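Briltberg Guest Rooms - Frequently Asked Questions
Last updated 2020-01-08

What time can I check in?
Check-in is from 3 in the afternoon until 9 in the evening. If you arrive later, please write to Reijo Oksanen before you travel and he will give you the code of the key box.

How many rooms do you have?
We have 71 beds in two buildings. The old one is called Tully and the new one is called Volo. Breakfast is served in Tully only, so guests of Volo have to cross the yard.

Is the breakfast included in the price?
Yes, for all rooms. We serve bread, cheese, eggs, porridge and coffee. If you need food without gluten, tell us one day earlier.

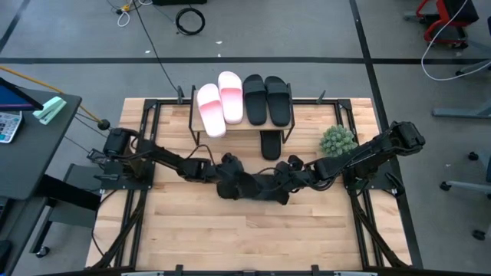 Wooden tabletop in pale tan and honey tones.

How should I take care of the wooden surfaces?
Please use a mat under hot cups and pans. If something spills, wipe it with a soft cloth and don't use strong cleaner. Small marks are normal and we don't charge for them.

Can I bring my dog?
Dogs are welcome in Tully, ground floor. Cats we can't accept, because one of the family has a strong allergy.

Do I need to take off my outdoor shoes?
Yes, in both buildings. It is the custom in our region and it keeps the floors nice in winter. You may bring your own slippers or borrow a pair at the reception - sizes for children are few, so better to bring these from home.

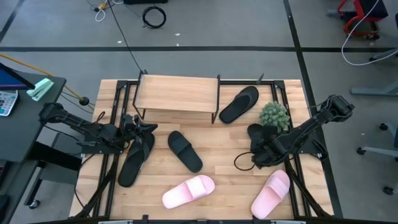 Black slide slipper and a small wooden stand.

Is there a place to dry ski clothes?
The drying room is in the basement of Volo. It is open all night. Please don't leave wet boots in the corridor.

How do I reach you without a car?
Take bus 161 from the train station and get off at the stop Erko. From there it is a short walk uphill. In November the bus runs less often, so check the timetable first.

Can I cancel my booking?
You can cancel without cost until 2 days before arrival. After this we keep the price of the first night. Questions about payment are answered by Solange Sales at the reception.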